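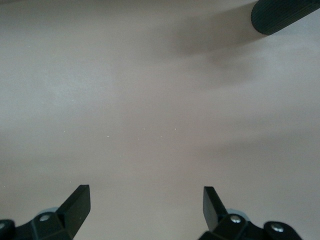
Wanted: Part-Time Copy Editor for a Very Small Walking Magazine

Camenzind is a quarterly about walking, printed on paper, mailed in envelopes, and read by 4,000 people who write to us when we get a trail junction wrong. We would like them to write to us less. To that end we are hiring a copy editor, two days a week, at our office in Wukbridge.

The office is above a shoe repair place. There is a desk by the window, a second desk that gets the afternoon sun, and a radiator with opinions. You may have either desk. The radiator goes where it likes.

What you would be doing

Each issue runs to eight or nine features, a letters page, a page of gear notes and a column on weather that has been filed late every quarter since the magazine began. You would read all of it before it goes to the printer. You would fix the spelling, question the distances, and ask writers whether they really climbed 600 feet before breakfast or whether it only felt that way. Writers of walking essays love the word "liminal." You would have full authority over the word "liminal."

You would also look after the route boxes, those small panels at the end of a feature that tell readers where to park and which gate to use. They are the dullest part of the magazine and the only part anyone reads twice. In the August issue we sent a good number of people down a farm track in Nikden that ends at a pond. The farmer has been very decent.

Hours and pay

Sixteen hours a week, on whichever two weekdays suit you, except in the week before we print, when we will need you for three and will pay you for three. The rate is $55 an hour. Remote work is fine for one of the two days once you've been with us a couple of months and know where the style guide is kept. (It is in a ring binder. Parts of it are in pencil.)

You get four weeks off a year, a subscription, and as many waterproof sock samples as you can carry home. We don't offer a pension plan yet. We have been saying "yet" for a while, so please weigh that accordingly.

Who we are looking for

Someone who has edited other people's writing for money, at a newspaper, a magazine, a publisher or anywhere else with deadlines. You should be able to read a topographic map, or be willing to learn from people who will enjoy teaching you slightly too much. You should be comfortable telling a writer of long standing that paragraph two is paragraph one again.

You don't have to be a great walker. One of us takes the bus to work and it's a fourteen-minute walk. No degree is required, and please don't tell us you are passionate about commas. Knowing where they go will do.

It would help if you've used Nesta, our page layout system, but very few people have, and those who have tend not to mention it. We'll train you. It crashes when you paste in a table, so we don't have tables.

How to apply

Send us a resume of no more than two pages and a letter of up to 500 words. In the letter, tell us about a mistake you caught that everyone else had missed, or one you missed that everyone else then caught. The second kind tends to make for better reading. Please don't send a headshot, a personal logo or a link to a video.

Applications close on 2/10/24. Shortlisted people will be asked to do a paid editing test at home, two hours long, on an article about stiles that we have deliberately damaged. Interviews follow at the office and last about as long as a pot of coffee. Tell us ahead of time if stairs are a problem and we'll meet on the ground floor at the cafe next door.

Everyone who applies gets a reply, including the people we turn down. If you spotted an error in this ad, put it in your letter. There may or may not be one — we haven't had a copy editor to check.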